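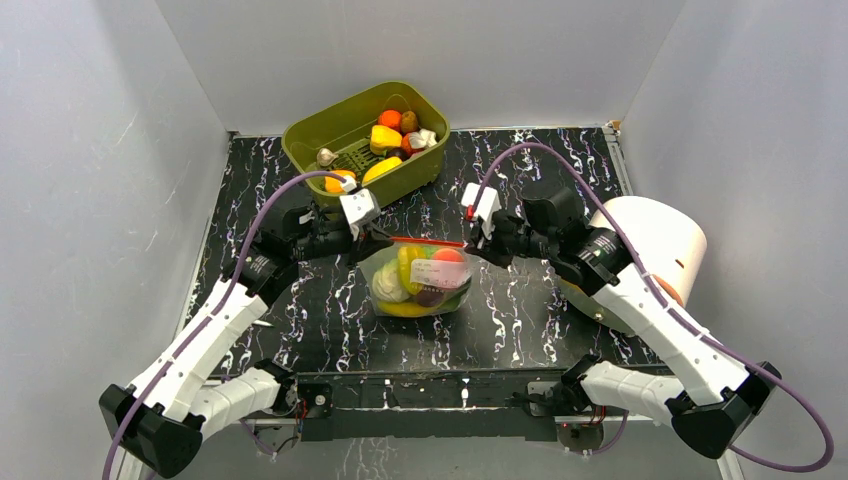
Produce, green basket and clear bag.

Home | Files | Licence | Contact

Dandine Produce Bagging: 600 episodes, 1,102 clips. 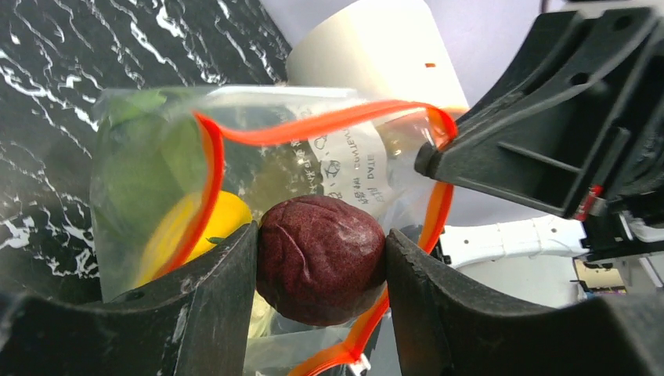
Dundunby, July

Task: move produce from the basket to the zip bag. Purple items are labelled by colour only.

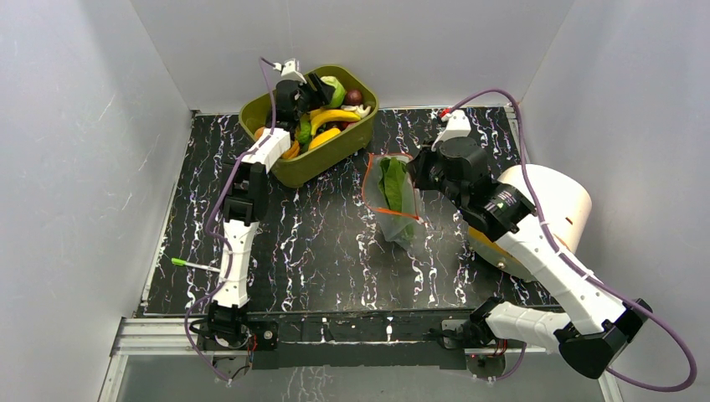 Is the basket layout the same in each episode?
It varies. Items are rearranged between episodes.

Labels are in labels.csv, one row per item, up to 111 rows per file. 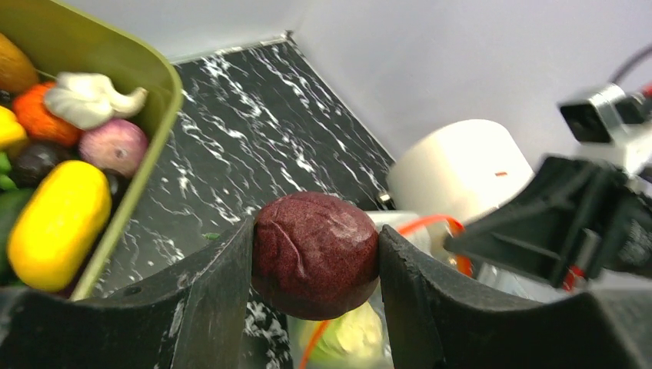 Round dark red item, basket behind.

Last updated: July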